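Sim cell: black arm at the table stops short of the board

patik_ops
We run a simulated kitchen cell, three arms, one square table. Since I moved to the Tralov scene pack the black arm at the table stops 15 mm short every time it goes for the cutting board. Error 1019, then it parks. The other two arms are fine. Where would you look first?

m_hirose
Base frame. Tralov puts the origin at the table corner and the older packs had it at the table center. Check whether your arm config still has the old offset.

patik_ops
Checked. Offset is right, and I reloaded it 2 times to be sure.

gearloose
It's the collision margin on the knife block. The arm is standing behind it. Drop the margin to zero and see.

m_hirose
Please don't drop it to zero. You'll get the forearm going through the block and the planner will call it a success. We lost a day of runs that way.

gearloose
For one test run it's harmless.

patik_ops
Tried 5 mm as a compromise. Same stop, same code, so I don't think it's the block. Current layout, parked after the fault:

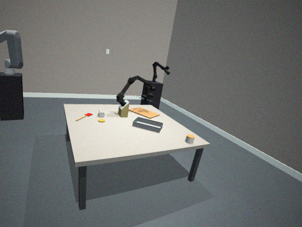
Joint limits are the Prarkel defaults and I haven't touched the tool file. Step rate is 200 Hz. I can post the config tonight if anyone wants to read it.

L_Bermudez
Post the tool file first. If the gripper length in there is from the old fingers, the wrist will stop early and everything else will look correct. Öztürkmen fingers are shorter than the stock ones.

patik_ops
We did switch to Öztürkmen fingers in July. Tool file still has the stock length. Difference is 15 mm.

m_hirose
OK, that fits better than mine. Put the margin back before you rerun.

gearloose
I'd still look at the block.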